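Kiter Table Hire - Frequently Asked Questions

Last updated March 2018

What do you hire out?
Wooden tables, printed backdrops and boxes of small household items for photo and film work. Most customers want a room setting without having to furnish a room. You can hire each part on its own.

Where are you?
We have two sites, Dradau and Stimow. The tables and small items are kept at Dradau. Backdrops are at Stimow, and we move them across on Tuesdays, so please order in good time if you need both.

How long is the hire period?
The standard period is 3 days, counted from the morning after collection. Extra days can be added up to a total of 7. For anything longer, write to Ebuka Onyeka at the Dradau office and he will send a price. 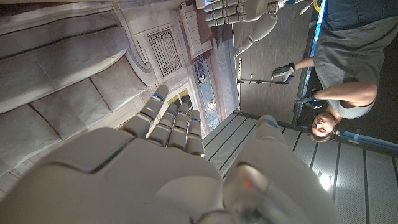
Collection is free. Delivery is charged by distance, and there is no charge if you are within 25 miles of Dradau. Our drivers will carry a table up one flight of stairs but not more, unless there is a lift.

Can I mark the tabletop?
Yes, with tape. Low-tack tape is best. Grey shows up well enough on light-brown wood for most people. Please peel it off before the table comes back - we charge for cleaning if glue is left in the grain. Do not use chalk, pens or tacks.

Which backdrop goes with the table?
The living room print is the usual choice. Stand the far edge of the table against it so that no floor shows between the two.
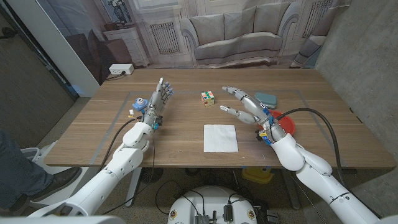 Table with taped work area and living room backdrop. On the table: puzzle cube, napkin, sponge and red plate.

Can I choose the small items?
You can. Tick them off on the order form and add a note about colour if it matters. We cannot always match a shade. Paper napkins are yours to keep, and sponges are sold and not hired.

What if something gets broken?
Tell us when you return it. Plates and other cheap items are covered by the deposit. Damage to a table is looked at by Arne Wunderlich, who does our repairs, and you will get his estimate in writing before we charge you.

Can I cancel?
Yes, up to the day before collection, with a full refund. After that we keep the delivery charge if there was one.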